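October 1, 2020

Morning

Woke before the alarm again and lay there listening to the rain on the porch roof, which I have missed more than I knew after such a dry July. Arthur wanted his breakfast at once, of course, and sat on my feet until he got it. I had my coffee by the window and finally started the letter to Hicham Ghoneim, who wrote me such a long and lovely one about the walk up to Pusano (2,965 feet, and he says he felt every one of them!). I got as far as the second page and then wandered off to look for stamps, and found the old knitting bag instead, so that was the letter done for the day. 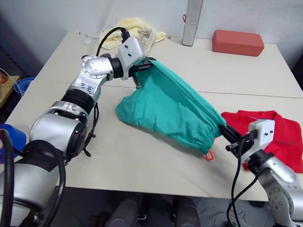

Afternoon

The rain let up after lunch and I went out to see about the garden. The beans are finished, but there are still tomatoes coming, green ones mostly, and I think I'll do a chutney with them the way Mother did, with plenty of raisins and not too much vinegar. I pulled up the squash vines and got mud to the elbows. Then a bath, and soup, and 100 pages of the Trellik novel, which is slow going but I've grown fond of the aunt in it.

I do want to finish that letter tomorrow. I should tell Hicham about the plum tree, and ask if his sister ever got her piano moved. Must buy stamps, and raisins too.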